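Chapter 4: Reading the Street

When I joined the student driving team, I figured the steering would be the hard part. It wasn't! Our project car, Arna, could hold a lane after 15 weeks of club evenings. What kept us up late was deciding what everything around her meant, and that's what we'll work on in this chapter (bring your code from Chapter 3).

Let's start with signs.
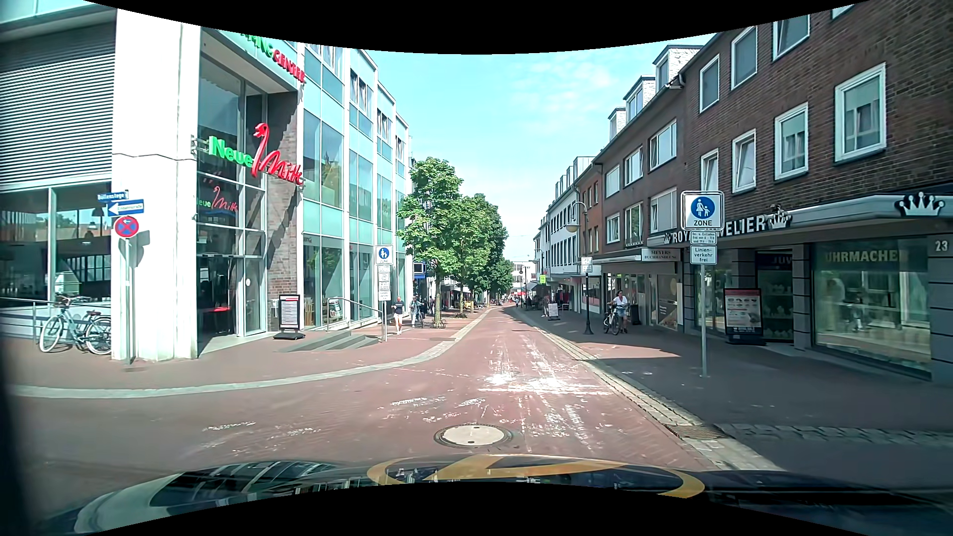 Figure 4.1. One-way, no-stopping and pedestrian-zone signs on a brick-paved street.

Shobha Hegde wrote our first sign detector in January, trained on 200 hand-labeled crops. It did fine on big, clean signs. Then we fed it streets with shop lettering and street names all over the place – and it happily flagged half of them.

Narrow streets bring a different headache, the stuff you have to get past.

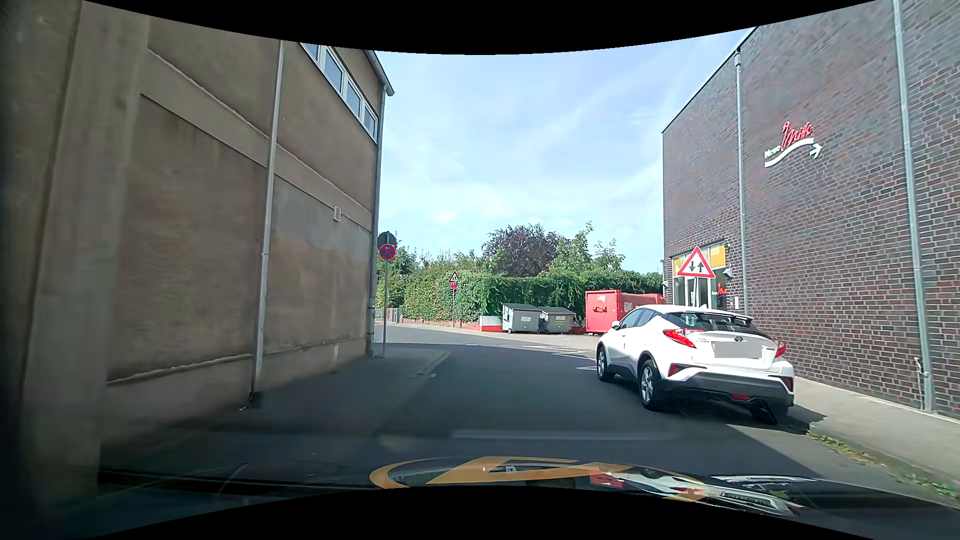

Figure 4.2. A parked car on the right, with a two-way traffic warning sign behind it.

Is that car parked, or just waiting? Write down your answer and which clues you used. You'll need the list for Exercise 4.2.

People are harder still, and I've saved most of the chapter for them.
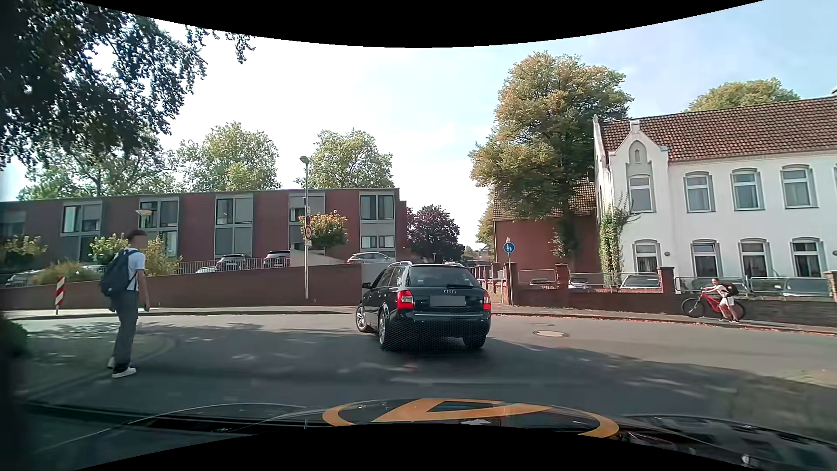 Hertta Saarela thinks I've got the order backward: "Teach pedestrians first. A missed sign costs you points, and a missed person ends the run." She may be right, so feel free to jump to Section 4.3 and come back.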